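Holztisch pflegen und Kunststoffwannen sauber halten

Von Nathalie Ross, 9.8.18

Ein heller Holztisch in der Küche verzeiht einiges, aber stehendes Wasser mag er nicht. Wer Schalen und Wannen aus Kunststoff direkt auf der Platte abstellt, sollte beides regelmäßig reinigen.

Was Sie brauchen: zwei weiche Tücher, Spülmittel, Holzöl und Schleifpapier mit Körnung 100.

1. Tisch komplett abräumen und Krümel mit einem trockenen Tuch abnehmen. Immer in Richtung der Maserung wischen.

2. Mit einem nebelfeuchten Tuch und einem Tropfen Spülmittel nachwischen, dann sofort trocken reiben.

3. Raue Stellen leicht anschleifen. Bei furnierten Platten diesen Schritt weglassen – die Deckschicht ist schnell durch.

4. Öl dünn auftragen und 60 Minuten einziehen lassen. Überschuss abnehmen. Ölgetränkte Tücher ausgebreitet im Freien trocknen lassen, sie können sich selbst entzünden.

5. Nach dem Ölen 6 Stunden nichts auf die Platte stellen, besser über Nacht warten.

In der Zwischenzeit kommt die Wanne an die Reihe. Lauwarmes Wasser genügt, Scheuermilch macht glänzenden Kunststoff stumpf. Schmutz sammelt sich vor allem unter dem Rand und in den Ecken, dort hilft eine alte Zahnbürste.
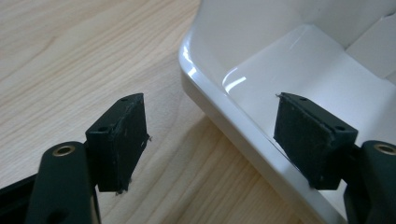

Zum Schluss auch die Unterseite abtrocknen, bevor die Wanne zurück auf den Tisch kommt. Sandkörner am Boden zerkratzen das Holz beim Verschieben – also anheben und umsetzen. Ich öle meinen Tisch zweimal im Jahr, das nächste Mal im Dezember.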